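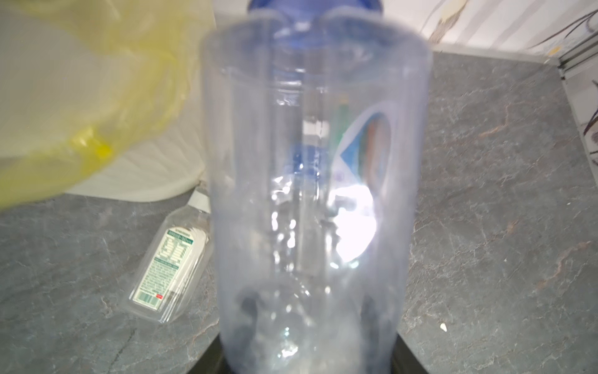 # Chapter 6: Setting Up and Looking After a Wrist Camera

A wrist camera rides on the last joint of the arm, close to the gripper, and it takes more knocks than any other sensor on the machine. It also has the worst view of the job for much of the time. When the hand is close to a part, the part fills most of the picture and may be out of focus. When the hand is far away, the part is small and the light has changed. A good setup works at both ends of that range.

This chapter follows one machine, a sorting arm called Oto, through its first setup, its weekly care and one repair. Oto works with household recycling: bottles, caps, bags and trays. Marilou Soriano set it up at the Garkatville training shop, and the log pages used in the exercises are hers.

## What you will learn

By the end of the chapter you should be able to:

- mount a wrist camera so that it stays put after a bump
- set focus and exposure for the distance where the gripper does its work
- run a hand-eye calibration and judge the result
- clean the lens and check the cable without disturbing the calibration
- tell a camera fault from a lighting fault

## Before you start

You need the material from Chapter 4 on coordinate frames and Chapter 5 on lockout. Do not put your hands near the wrist with the arm powered. Press the stop, lock the supply, and wait for the brakes to set before you touch the bracket.

## 6.1 Why clear plastic is a hard case

Most of the trouble in this chapter comes from clear objects. A cardboard box has edges that a camera can find under almost any lamp. A clear bottle does not. Its wall shows whatever is behind it, bent by the molded shape, and its bright spots move when the camera moves. A label on the far side can show through as a soft patch of color, and the software may take that patch for the near surface. The gripper then reaches too far.

Three settings matter here: exposure, focus distance and lamp angle. Exposure comes first. Lower it until the glare spots stop spreading, even if the rest of the image looks dark. Then set the focus, with the lens locked at the distance where the fingers close. Autofocus should be off. It tends to hunt on clear walls, and each change of focus slightly changes the scale of the image, which spoils the calibration.

Lamp angle takes the longest. A lamp beside the lens throws its light straight back from a flat label. Move it off to one side and tilt it a little at a time - small moves make a large difference at short range. Mark the final position on the bracket with a scribe line. Paint pen rubs off.

## 6.2 The bracket and the cable

Oto's first bracket was a bent strip held by one screw. It turned whenever the gripper touched the side of a bin, and calibration had to be done over. The Kirora bracket that replaced it has two screws and a locating pin. The pin carries the side load, and the screws only clamp.

Leave a service loop in the cable at the wrist. To check the loop, unlock the arm, turn the last joint slowly to each end of its travel at reduced speed, and watch the cable from outside the fence. It should never pull tight or rub on the finger housing. Cyril Pilkington, who repaired Oto in August, found the outer jacket worn through at a tie placed too close to the joint. The camera had been dropping out only when the wrist was turned fully left. The log had blamed the software for 20 shifts.

## 6.3 Routine care

Keep the routine short so that it gets done.

| Task | When |
|---|---|
| Blow dust off the lens, then wipe with a clean lens cloth | Start of each shift |
| Check bracket screws against their witness marks | Weekly |
| Run the cable check | Weekly |
| Check calibration against the fixed target | Every 100 hours, and after any bump |

Never loosen the lens lock to clean it. If the target check fails, clean the lens and repeat the check once before you recalibrate. Write down both results.

**Key terms:** hand-eye calibration, service loop, witness mark, locating pin, glare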